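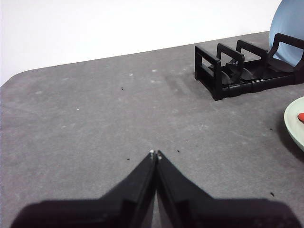 Is the Imden open day worth a trip if you're not in the trade?

Posted by Otis Schumacher

My daughter's school sent round a note about an open day at Imden in February, where they show robots doing household jobs. It's 8 pounds a head and a fair drive for us. I've been to this sort of thing before and mostly watched a man talk next to a machine that was switched off. Does the robot do any work, or is it a sales pitch? And is there anything a ten-year-old would get out of it?

Verna Strickland

I went to the last one and came away with mixed feelings. The washing-up demonstration was the main draw. You get a grey table, a black dish rack, a couple of plates and a gripper with two black fingers that close to a point with small pale tips. When I walked up there was a light blue plate standing at the back of the rack and a green one lying flat on the table with something small and red on it. No sink and no water, so "washing-up" is a generous name for it.

I asked the young man from Wudari how many goes it had had at that rack. He said 2740, and then couldn't tell me how many of those had ended with a plate on the floor. I also asked what happens with a greasy plate, or a rack they haven't brought themselves. He said that was "on the list" — make of that what you will.

It does run, though, so you won't be looking at a switched-off machine. Go before eleven. By midday there were so many people round the table that my grandson saw mostly coats. There is a talk upstairs as well, which you can skip.

Musyoka Athumani

Didn't go but my brother did and he said the parking was terrible. Bring change.

Bülent Erdem

Verna is fair, if a bit hard on the staff. I'd add that children are allowed to ask questions at the table, and mine got better answers than I did. Ask them to move the rack before the next go. They did it for us after some muttering, but only by a few inches, so I wouldn't read much into it. I'd pay 8 pounds once. I wouldn't pay it twice.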